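Maltano opens its hand-taught laundry project to outside teams

SKEDINTHORPE, 15/08/2020 — I've been putting off writing this release because I'd much rather be folding shirts, which is a sentence I never expected to type. But we're ready to let other people in on what we've been doing, so here goes. Starting today, Maltano is taking applications from labs and small companies that want to use Flaletti, our kit for teaching robots household jobs by showing them how it's done.

If you've followed us for a while, you know we started with remote control. A person sat at a desk with a pair of joysticks, watched a screen, and steered a robot arm through the job. It worked okay for picking up blocks. For cloth it was miserable! You'd pinch at a sleeve, miss it, back off, pinch again, and by the time you had the shirt folded your coffee was cold and your shoulders were up around your ears. The recordings were full of all that hesitation too, and a robot trained on hesitation will hesitate right back at you.

So we took the arm out of the recording step. With Flaletti you hold the gripper yourself. You squeeze, the fingers close, and the camera on the tool records what the fingers are up to while you do the job at something close to your normal speed. The robot learns from those recordings later on, with the same style of fingers on the end of its own arm. I was a skeptic (ask anyone here), and I changed my mind on the first afternoon, somewhere in my second pile of T-shirts.

Dark cloth on a pale cover is where most new people start with us, and it's where I still go when I want to check that a new pair of finger pads feels right.

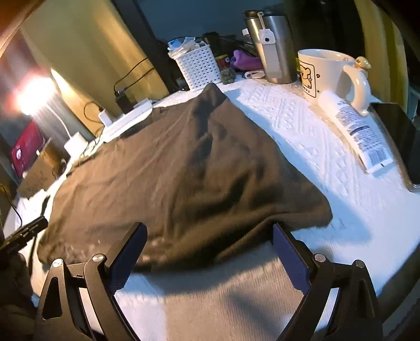

Why start with clothes when there are so many easier things to teach?
Clothes never land the same way twice, so a robot can't get by on memorizing one motion. It has to look at the cloth and decide where to grab, and a person showing the job by hand gives it lots of different starting points to learn from.

That's the question I get most, and I'd add one more thing to the short version. People know right away whether a shirt is folded nicely. We don't need a special measuring setup to tell us a demonstration went badly, we just look at it and groan.

What's in the kit

Each kit comes with two hand-held grippers, spare finger pads, and the recording software. The grippers are the same for left and right, and you can use one or both. Folding mostly wants both. Wiping, sorting and putting things away in bins can be done with one, and your free hand gets a rest.

The software lines up the recordings from both tools and lets you trim the start and end of each one. You can also mark a take as bad without deleting it, which our early users begged for. Bad takes turned out to be handy when we wanted the robot to recognize a fold going wrong and start over. We keep ours in a separate folder and I'd suggest you do the same, or at least name them something you'll understand in a month.

We haven't dropped remote control, by the way. It's still in there for jobs where a person shouldn't be standing close, or where the robot's own reach is the hard part and you need to know early on that the arm can get to the back of the shelf. You can mix the two kinds of recording in one training set. My own habit is to collect most of a task by hand, then do a small batch by remote control on the real arm and see what falls apart. Something usually does — most often at the wrist, which bends in ways mine won't and refuses to bend in ways mine will.

We record in ordinary rooms

I feel pretty strongly about this one. A lot of teaching gets done on a bare bench under even light, and then the robot goes into a home and meets a lamp and a curtain and everybody's chargers. We like to record where people live and work, with their stuff around. It makes for messier recordings and I think it makes for better ones.

Light is worth playing with too. We ask our people to move a lamp, or turn it off, between batches. Black and dark brown fabric is the toughest because the wrinkles get lost in shadow, and we do extra takes with those. Printed shirts are a bit easier, and collars are a gift, because a collar tells you which end is up.

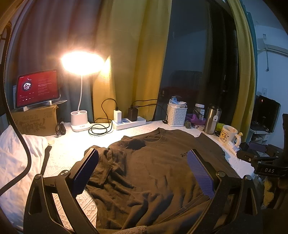 Teaching with hand-held grippers: a dark brown T-shirt spread out on a patterned white cover.

What we've learned from the early group

Three outside teams have had kits since the spring, and they've been generous with their complaints. The big one was hand fatigue. The first trigger spring was too stiff, and after a long session people's thumbs were sore, so we softened it. The second was that beginners move too fast once they get comfortable. A new person needs about three sessions before their recordings settle down, and we now include a practice task so those early takes don't sneak into anybody's training data.

The practice task is a washcloth. Fold it in half, fold it again, set it down. It's dull and I love it.

There's one open problem I want to be upfront about. Thin, slippery fabric still gives us trouble, both for the person holding the tool and for the robot afterward. The ribbed pads help. They don't fix it. We're working with Murthy, who make our pads, on a softer version, and I hope to have samples to send around in November.

How to apply

Write to the Flaletti desk at Maltano and tell us what job you'd like to teach, what arm you have (if you have one yet), and who'll be doing the demonstrations. You don't need a big team. Two people is plenty, and one of them doesn't need to know a thing about robots. Some of our best recordings came from folks who'd simply done a lot of laundry.

Kits are on loan for this round, and you keep everything you record. If you're near Skedinthorpe you're welcome to come by and try the grippers before you apply. Bring a shirt, preferably one with long sleeves, we're short on those.

About Maltano

Maltano makes tools for teaching robots everyday work by demonstration, both by hand and by remote control. The company is based in Skedinthorpe.

Press contact: Flaletti desk, Maltano, Skedinthorpe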